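To: Kilthorpe Members' Announcements List
From: Office of the Secretary, Kilthorpe Community Housing Co-operative
Date: Sep 19, 2022
Subject: Re: Shared kitchen bookings and the pantry shelf

Members are advised that the revised rules for the shared kitchen have been adopted. The enquiry below was received through this list and is answered for the benefit of all households.

> Could the office confirm whether opened condiments may stay
> on the pantry shelf between bookings, and whether the Tutico
> booking page will remain in use? The March notice was unclear.

Opened condiments may remain on the shelf provided they are labelled with a unit number. Unlabelled items will be discarded at the monthly clean.
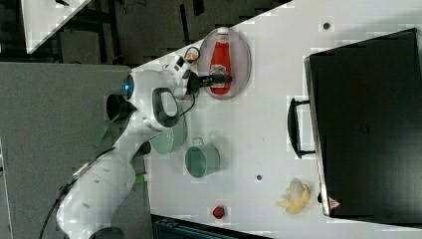
Red ketchup bottle on the white tabletop.

The Tutico page remains in use. Bookings are limited to 4 hours per household per week, and a refundable bond of $200 applies to gatherings of more than 20 persons.

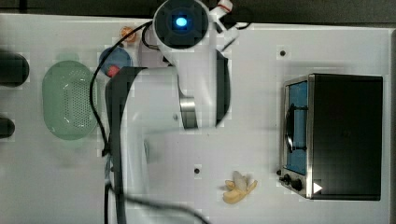
White tabletop, viewed from directly overhead.

Tabletops are to be cleared and wiped at the close of each booking. Plates and bottles must be returned to the cupboards, and food scraps placed in the green organics bin.
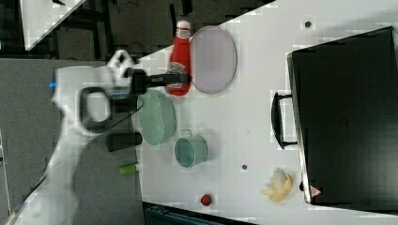 Households wishing to store their own cookware on the premises should apply in writing to the office. The co-operative accepts no liability for privately owned items.

Expenditure on replacement kitchenware for the year to date stands at $3,155, including goods ordered from Flurker. Receipts may be inspected at the office during business hours. 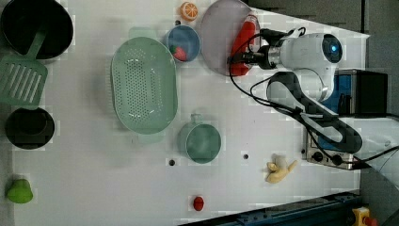 Further enquiries

Questions should be directed to the office by reply to this message. The Pinto Street entrance will be closed for repainting until further notice, and members should use the laneway door.

Office of the Secretary
Kilthorpe Community Housing Co-operative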